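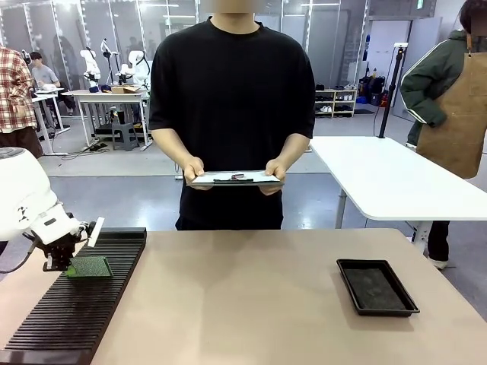

Visit to the Nimdale lab, September 26, 2022

Ideck runs its manipulation research out of one large room in Nimdale, with a concrete floor and glass walls at the back. I was there for most of a day with a small group from the regional automation club. Our host was Gareth Lockwood, who leads the work on what the lab calls Prullero, a method for teaching robot arms to handle soft objects.

The problem they are working on is easy to state. A sponge changes shape when you squeeze it. An arm that has learned to pick up blocks will close its gripper to a fixed width, and with a sponge that either crushes the thing or lets it slip. Most published methods deal with this by adding force sensors to the fingers. Lockwood's group wanted to see how far they could get with camera images and joint readings alone.

The task we watched uses a green sponge pad, a black ribbed rack and a shallow black tray on a pale table. The arm has to take the pad from the rack and put it in the tray. The ridges on the rack make the first part harder than it sounds. If the gripper comes down at the wrong angle, a finger can catch on a ridge, and the pad can turn in the grip as it is lifted.

Training starts with demonstrations. An operator guides the arms through the task and the system records the images and the joint positions together. For the sponge task they collected 230 demonstrations, starting in June. Lockwood said the number matters less than how they are spread out. In the first batch the pad was always laid square to the ridges, and the trained policy failed whenever it was turned even a little. They threw that batch out.

The part that is new in Prullero comes after this. The trained policy is run on the real table, and an operator takes over only when the arm is about to make a mistake. Those short corrections are then weighted more heavily than the original demonstrations in the next round of training. The lab had 102 corrections for the sponge task when we visited. According to Lockwood, adding them did more for the success rate than doubling the demonstrations would have, although he agreed that they have not run the second experiment all the way through.

Somebody asked how a trial is scored. The rules are written down before the session and do not change during it. A pad that ends up leaning on the wall of the tray is a failure. A second attempt at the grasp is allowed, a third is not. I would have liked to see the failures broken down by type, and was told this will be in the paper.

Testing goes on in 7 blocks per session, with the rack and tray moved between blocks. Across all tasks the group has logged 3,000 trials. There are other arms on desks farther back in the room, used for smaller setups and early tests.

After lunch we had a short talk on what does not work yet. Thin cloth is still a problem, and so is anything shiny. A policy trained on one table also loses some accuracy on another if the lighting is different, and the ceiling lights in that room are bright. The group plans to repeat the sponge task at a second site before making any claims about it.

Slides from the talk will be sent to everyone who signed the visitor sheet. Questions about the method can go to Gareth Lockwood through the Ideck front office.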